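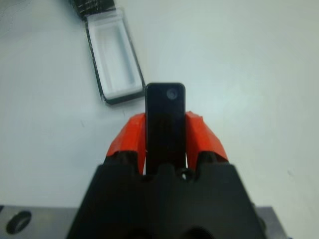
The orange fingers with the black block between them, foam-lined box on the table behind.

The Foam Box

My sister had the garage until the end of March, and after that it was mine to clear. I kept the bench and the arm. The arm was hers, forty-seven printed parts on a gray plate, and I had promised to make it put one thing away before I took it apart.

The thing was the black block. She called it the Orodine, after the name on the invoice, and I never learned what it was for. It lived in a box with white foam and a hollow cut to fit. She wanted the arm to lift it, turn it and lay it in the hollow.

I worked on it after my shifts at Hodgate. The first night the fingers closed on air 20 times. The second night they closed on the block and let it slide out sideways, and I got down on the floor with a flashlight and found it against the water heater. I wiped it on my shirt and tried again.

Her notes were in a blue binder. Most of it was numbers. On one page she had written, "Slower. You are always in a hurry." I didn't know if she meant the motors or herself. I changed the closing speed from 49 to 8 and ran it.

The fingers came together and the block stood up straight between them. I didn't touch anything. The arm waited for its next line, and I found that I hadn't written one. I had only ever planned as far as the grip.

I called her in Paterson. It was late there too.

"It's holding it," I said.

"Is it level?"

I bent down and looked. "Pretty level."

"Then the turn comes next. Page thirty. Did you move the box?"

"No."

"Leave it where it is," she said. I could hear her pull out a chair. "Read me what you've got."

I opened the binder and started reading.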